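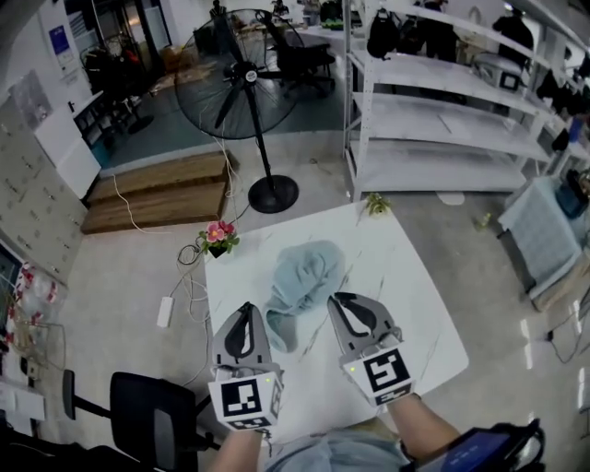
*Photo: Lleucu James*

**To:** durnlow-innkeepers
**From:** Branwen Ifans
**Subject:** Re: [durnlow-innkeepers] Towels gone like cardboard

On Mar 9, 2022, Jarmo Heinonen wrote:

> Hi all,
>
> We bought 200 bath towels from Pedex in January, the 600 gsm ones. Lovely out of the box. Now they stand up by themselves. Guests have begun leaving remarks in the book, and one drew a little picture.
>
> I'm using the same detergent as always and a good slug of softener. Mared reckons it's the bore water and Tegwen reckons it's the dryer. My wife reckons it's me. Does anyone have a method, or do I sell the lot as roofing?
>
> Jarmo

Jarmo,

Stop the softener. I know it says softener on the bottle. It coats the loops, the loops stop drinking, and then your guest gets out of the shower and pushes the water from one part of himself to another. We went through a drum of the stuff at Flallimstead before I worked this out, and I'd like the money back.

Mared is right about the bore as well, which I'm told she has already mentioned to you. Hard water and too much powder leave a sort of plaster in the pile. You can test for it at home: run one clean towel through a hot cycle with nothing added and look in through the door halfway. If there are suds, you've been washing your towels in last month's wash.

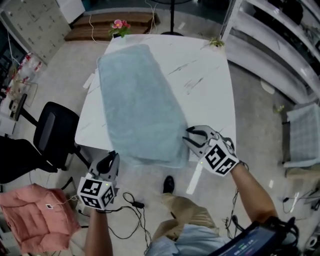
What I do now, for what it's worth:

- Half the powder the packet asks for. The packet is written by the people who sell the powder.
- White vinegar in the rinse, a cup to a full load. Never in with bleach, please, I want you on this list next year.
- Don't stuff the drum. Ours is a 9 kg machine and I treat that figure as a boast.
- Shake every towel hard before it goes in the dryer and again when it comes out. Tedious, and the single thing that made the most difference.

Tegwen's point about the dryer is fair too, though I'd put it third. Ours came with a setting called Extra Dry and the previous owners had worn the label off it. Take them out while there's a hint of damp in the hems and let them finish on the rack. Line drying is cheaper and smells better, but on a still day you'll get boards again. With a good southerly you'll get soft towels, some of them in the next paddock.
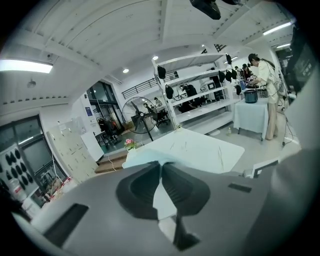 *(Copy in the list archive last changed by Tegwen Prothero: fixed the bullet points, left the opinions alone)*

On the buying side, you probably have more towel than you need. The 600 weight feels like money in the hand and takes forever to dry, and your power bill has noticed even if you haven't. We changed the upstairs rooms over to something lighter and had no complaints at all, apart from Mr Extra Pillow, who complains as a hobby. I kept the heavy ones for the two rooms with the baths, where people expect to be upholstered.

Colour is a separate fight. White can be boiled and bleached into obedience. The pale blues look nicer against our tiles, but keep them well away from anyone using acne cream, or you'll have orange clouds by checkout. I fold those in thirds lengthwise so the hem is tucked in and the worn edge is somebody else's problem until they open it.
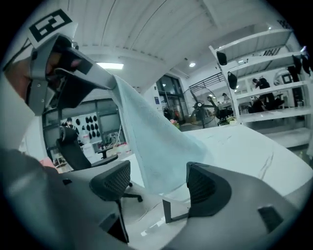
*Pale blue towel, held by the corner.*

If you've stripped a couple and they're still stiff, talk to the people at Cisternas about a water softener. They quoted us for one and were decent about it when I went quiet. I'd try a dozen towels before treating all 200, though. You'll know by the second wash.

Lleucu wants to know if the guest's little picture can be scanned for the list. So do I.

Branwen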